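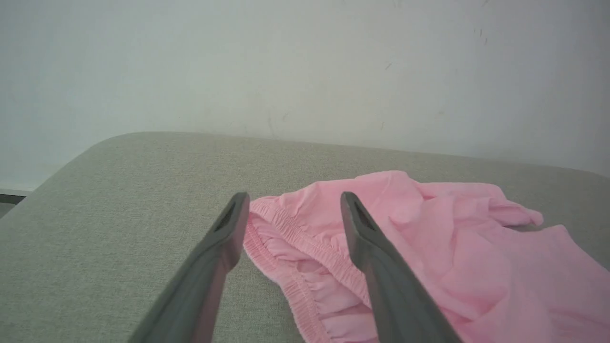 Robots That Fold (sort of!) — from the Daltbridge Robot Club

Want to know something weird? A robot can lift a car door all day long. But hand it a pair of shorts and it gets stuck. Our club has been working on this since October. So this page is for kids who want to know why laundry is so hard, and how we teach a robot to do it anyway.

First, why is it hard?

Think about a block. A block is always a block. Drop it, same shape. Now drop a T-shirt. New shape every time! Sleeve underneath, collar inside out, whatever. The robot has never seen that exact lump before. And soft stuff moves when you touch it. Push one side, the other side scoots away.

What the robot has

Two fingers. No thumb, no pinky. Try picking up a sock with just chopsticks and you'll get the idea. Our gripper is called Pimovlow (we voted, don't ask). It has a small camera right by the fingers, so it sees what the fingers are reaching for. Pink cloth on a gray seat is easy to see. Gray cloth on a gray seat, not so easy.

Where do you grab?

Good question, and we argued about it a lot. Grab the middle and you just get a bigger lump. Grab an edge and the rest hangs down, and then you can see what you've got. Stretchy waistbands are nice becuase they're bunchy, so there are lots of little ridges to pinch. Flat cloth is slippery. The fingers slide right over.

How it learns

We show it. One kid drives the arm with a controller, slow, and the computer saves everything — what the camera saw, how the arm moved, when the fingers closed. One try is called a demo. We did 80 demos before winter break. Thought that was tons. Nope. The robot pinched air. So now we have almost 200 and it's getting better at waistbands. Still bad at sleeves.

Drivers take turns, 2 at a time. One drives, one messes up the cloth again between tries. Messing up is a real job! If you put it down the same way every time, the robot only learns that one way.

Words to know

Gripper — the robot's hand.
Demo — one try, done by a person, saved for the robot.
Deformable — a fancy word for stuff that changes shape. Shirts, dough, your backpack.

Try it at home

Put on oven mitts. Close one eye. Have somebody toss a towel on the couch, then fold it using only your thumbs and pointer fingers. Time yourself. Then do it again with the towel tossed a diffrent way.

Next up: the Vodness meet in April. We're in room 215 after school, come drive.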